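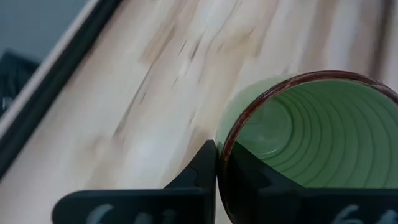
Figure 3. Green cup with a reddish-brown rim and concentric ridges on the inner wall, on a wood-grain tabletop.

3.2 Drinkware

The drinkware subset follows the Brillard grouping and holds 200 cups. Cups were sorted by rim color and by the relief of the inner wall. A contrasting rim, as in Figure 3, was coded separately from the body. Interior ridges were coded as present or absent; their spacing was not measured.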